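Suchbegriff eingeben Suchen

Faltplatz mit Zweiarmroboter einrichten: Anleitung für die Textilaufbereitung

Geltungsbereich: Standorte Furnemley und Prornstead, Schichtleitung und Bedienpersonal. Vorausgesetzt wird die Einweisung in Not-Halt und Freigabetaster.

Am Faltplatz übernimmt der Roboter das Greifen, Ausbreiten und Falten einzelner Oberteile. Beim Menschen bleiben Vorsortierung, Auflegen, Sichtprüfung und die Entscheidung über Ausschuss. Die Handfaltplätze in Halle Canton bleiben für Strickware und Übergrößen in Betrieb.

1. Arbeitsfläche vorbereiten

Tischplatte mit fusselfreiem Tuch abwischen. Dunkle Flecken, die sich nicht entfernen lassen, im Anlagenbuch mit Lage eintragen. Bei schwarzer Ware können sie von der Bildauswertung als Stoffrest gewertet werden. Kabeldurchführungen kontrollieren und offene Durchführungen melden. Markierungsband auf Vollständigkeit prüfen und bei der nächsten Wartung ersetzen, wenn Stücke fehlen.

2. Ware vorsortieren

Pro Los nur eine Warengruppe und eine Farbfamilie verwenden. Taschen leeren, Reißverschlüsse schließen, Kordeln einstecken. Ein Los umfasst 70 Teile. Die Losnummer wird vor dem ersten Teil am Terminal eingegeben und gilt bis zur Quittierung.

3. Teil auflegen

Das Teil einzeln und ungeordnet auflegen. Vorstreichen von Hand ist im Automatikbetrieb nicht vorgesehen und verlängert den Takt. Hängt ein Abschnitt über die hintere Tischkante, bleibt das Teil zunächst liegen. Das System versucht, den Stoff auf die Platte zu ziehen. Erst nach der Meldung »Greifpunkt nicht gefunden« wird von Hand korrigiert, und zwar bei quittiertem Halt.

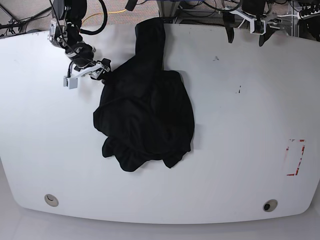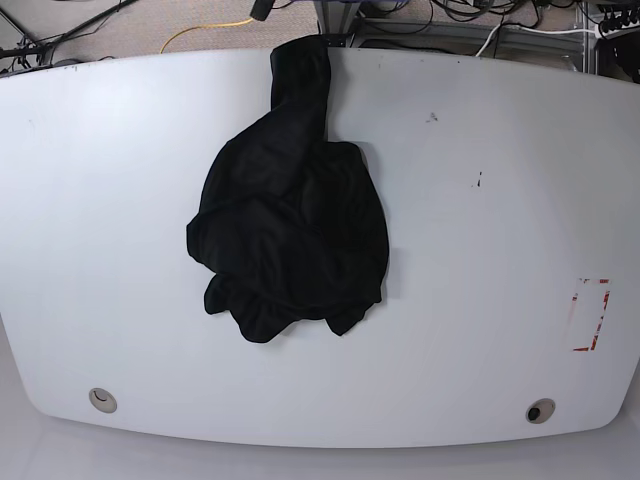
Abb. 1 und 2: Schwarzes Oberteil, zusammengeschoben, ein Abschnitt reicht über die hintere Tischkante. In Abb. 1 sind die Greifer im Bild.

4. Zyklus starten

Hinter die Bodenlinie treten, Freigabetaster drücken, Anlauf abwarten. Die Fläche zwischen Tisch und Bodenlinie bleibt während des Zyklus frei. Nach 19 Sekunden ohne erkannten Greifpunkt geht der Roboter in Warteposition und fordert Bedienung an. Das Teil wird dann gewendet oder an den Handfaltplatz gegeben. Mehr als zwei Versuche pro Teil sind nicht zulässig.

5. Störungen bei schwarzer Ware

Schwarzer Stoff zeigt wenig Kontrast zwischen den Lagen. Saum und Ärmel werden häufiger verwechselt als bei heller Ware. Abhilfe in dieser Reihenfolge:
- Beleuchtungsprofil 7 am Terminal wählen
- Teil wenden und neu auflegen
- Teil ausschleusen, Störcode 1288 eintragen

Der Störcode wird auch dann eingetragen, wenn das Teil anschließend problemlos von Hand gefaltet wurde. Ohne Eintrag fehlt der Fall in der Auswertung.

6. Änderungen für das Personal

Die Tätigkeit verschiebt sich vom Falten zum Beschicken und Prüfen. Die Belastung der Handgelenke nimmt nach den Rückmeldungen aus Prornstead ab, die Stehzeit nimmt zu. Deshalb wird stündlich zwischen Faltplatz und Handfaltplatz gewechselt. Der Wechsel ist Teil des Schichtplans und wird auch bei hohem Auftragsbestand eingehalten.

Die Eingruppierung bleibt unverändert. Stückzahlen des Faltplatzes werden der Anlage zugeordnet und nicht zur Leistungsbeurteilung einzelner Personen herangezogen. Wer die Zusatzschulung Väduva-Steuerung (Schreibweise im Menü: Văduva) abgeschlossen hat, darf Beleuchtungsprofile und Greifkraft ändern. Alle anderen Parameter sind gesperrt.

7. Schichtende

Laufendes Los quittieren oder als offen kennzeichnen. Arme in Parkposition fahren, Tisch räumen, Greiferfinger auf Fasern prüfen. Offene Störungen mündlich und im Anlagenbuch übergeben. Die nächste Revision dieser Anleitung erscheint im Juni.

3 Kommentare | 12-mal geteilt

Kontakt | © Furnemley Textilaufbereitung | Nach oben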